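Fruit bowl

A fruit bowl is a wide, open vessel used to hold whole fruit at room temperature, usually on a dining table, bench or sideboard. The term covers both the vessel and the mixed fruit kept in it. Glass, ceramic, wood and metal are all common.
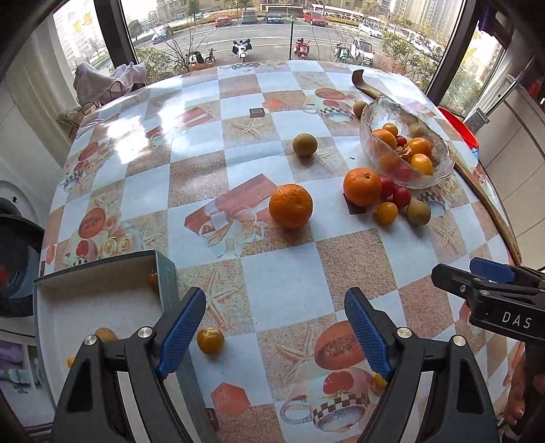

Forms

Most household bowls are broad and shallow, so that fruit lies in one or two layers and the pieces at the bottom are not bruised by those above. Deeper bowls suit firm fruit such as oranges and apples. Pressed and moulded glass bowls often have a wavy or scalloped rim, a style also used for trifle and salad bowls, and many households use the same bowl for all three. Clear glass shows the fruit through the sides — a help in spotting a piece that has begun to spoil underneath.

Footed bowls, sometimes called comports or compotes, raise the fruit above the table and were once a standard part of a formal dessert setting. Wire and woven baskets let more air through but can mark soft skins. Shallow boxes and trays are often used alongside a bowl when fruit is being sorted.

Usual contents

Citrus, apples, pears, bananas, stone fruit and kiwifruit are the fruits most often kept in a bowl. Oranges keep their flavour well at room temperature for a week or more, and longer in the refrigerator. Kiwifruit are generally sold firm and soften over several days on the bench.

Tomatoes are a fruit in the botanical sense and are kept in the fruit bowl in many homes, although they are cooked and served as a vegetable. Small kinds, including red, orange and yellow cherry tomatoes, fill the gaps between larger fruit. They are best placed on top, where the weight of an orange will not split them. The dried husks and leaves that come in with some produce can be left or picked out, as preferred.

Ripening

Some fruits continue to ripen after picking and give off ethylene gas as they do so. Apples, bananas, pears and ripe tomatoes are in this group. Kiwifruit respond strongly to ethylene, and a firm kiwifruit placed beside a ripe banana will soften noticeably sooner. Citrus does not ripen further once picked and changes little in such company, apart from slowly drying out.

A single mouldy orange can spread spores to its neighbours and should be removed at once. The fruit touching it is then wiped or washed, dried and used first.

Sorting and care

A bowl is normally emptied and sorted before new fruit is added. The contents are set out on the table, grouped by kind, and checked for soft spots, splits and mould. Older fruit goes back on top. The bowl itself is washed in warm soapy water and dried fully, with attention to the folds of a fluted rim, where juice tends to collect.

Fruit is best left unwashed until it is to be eaten, as moisture held between the pieces shortens their keeping time. The bowl should stand out of direct sun; a spot beneath a large window may be too warm in summer.

See also: Comport; Sideboard; Kiwifruit; Cherry tomato

Page last revised 2023-11-26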